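Research > Food Service and Hospitality > Working Papers
Filed under: Catering operations, Portioning, Open access
14 shares | 2 comments

3. Tableware and portion drift in cafeteria service

3.1 Background

Portion drift is used in this paper to mean the gradual departure of served weight from the weight stated on the menu card. It differs from plate waste, which is measured after the meal, and from kitchen yield, which is measured before it. Drift occurs at the counter. It is seldom recorded, as most kitchens weigh food in bulk when a batch leaves the stove and do not weigh it again.

Earlier work by the present author (Fülöp, Akumholm pilot) found that drift was larger for side dishes than for mains. Mains are usually portioned by piece. A side dish is portioned by spoon, and the server decides by eye when the spoon is full and when the plate looks right. The second of these judgments depends on the plate. A wide, shallow vessel spreads the food and lowers its height, and servers tend to add more. A raised rim sets a boundary, and servers tend to stop before food touches it. The two effects act in opposite directions and can cancel out, which may explain why several older studies report no effect of plate diameter at all.

3.2 Sites and materials

Data were collected at two staff cafeterias, Arkunness and Villanueva. Both run a single lunch line and buy from the same wholesaler. Arkunness serves onto round dishes that the diner carries on a tray. Villanueva serves onto small plates that are placed on colored trays before they reach the diner, with the tray color marking the menu line. Menus were matched for the whole of November, so that any given side dish appeared at both sites in the same week.

Shallow round dishes with a raised rim (Figure 1) were treated as one vessel class regardless of finish. Finish was noted on the record sheet but was not used in the main model. Glare from bright inner surfaces was mentioned by two servers as a nuisance when judging sauces, and the point is taken up again in Section 3.5.
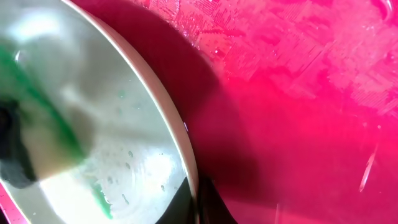 Figure 1. Vessel class A: round, shallow, raised rim.

Served weight was obtained by placing the vessel on a counter scale before and after filling. The scale display faced away from the server. A total of 3,151 servings were weighed. Of these, 98 were excluded: in most cases the diner had asked for a larger or smaller portion, and in the remainder the first reading had not settled before the vessel was lifted. Requests were excluded whether or not the served weight ended up close to the stated one.

Each server worked with the spoon normally used for the dish. Spoons were not exchanged between sites. This leaves spoon volume partly confounded with site, and the site coefficient should not be read as an effect of management or training.

3.3 Model

Drift was expressed as served weight minus stated weight, divided by stated weight. A linear mixed model was fitted with vessel class, dish type and time since opening as fixed effects, and server as a random intercept. Dish type had 4 levels (grain, leaf, root, sauce-bound). Time since opening was entered in minutes and centered. An interaction between vessel class and dish type was retained on the grounds given in Section 3.1. Adding an interaction with time did not improve the fit and it was dropped.

Residuals for leaf dishes were skewed to the right. Refitting on the log scale changed the size of the coefficients but left their signs and order as they were. The untransformed results are reported for ease of reading.

3.4 Results

Drift was positive at both sites. It was largest for grain dishes served in class A vessels and smallest for root vegetables on small plates. Sauce-bound dishes showed the widest spread between servers. Leaf dishes were close to the stated weight early in service and rose above it in the last part, when the pan was low and servers scraped the remainder onto the final plates.

The difference between servers was larger than the difference between vessel classes. One server at Arkunness gave consistently less than the stated weight for every dish type. Removing this server raised the site mean but did not alter the vessel effect.

3.5 Grouped plates on trays

At Villanueva, plates for one menu line are set out in groups on a shared tray and filled in turn. Grouping allows the server to compare neighboring plates, and it was expected to reduce the spread within a tray. A grouped arrangement is given in Figure 2. Spread within a tray was in fact lower than spread between trays, but the first plate filled was heavier than the rest, and later plates were leveled to one another instead of to the first. The Cikberg guideline, which asks servers to fill all plates halfway before topping up, was not in use at either site during the study. 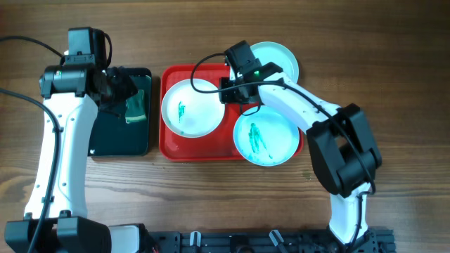
3.6 Limitations

The sample covers 8 servers, all experienced, and the results may not carry over to new staff. Diners at both sites pay a fixed price for lunch, and drift may behave differently where food is sold by weight. Vessel finish was recorded by one observer only. The remarks on glare in Section 3.2 came up in conversation and were not collected systematically, so no estimate of their effect is offered. Vessel temperature was not recorded.

Correspondence: Irén Fülöp. Revised version posted 7 September 2023.

Tags: portion size, cafeterias, tableware, mixed models
Share this paper (14) | Comments (2)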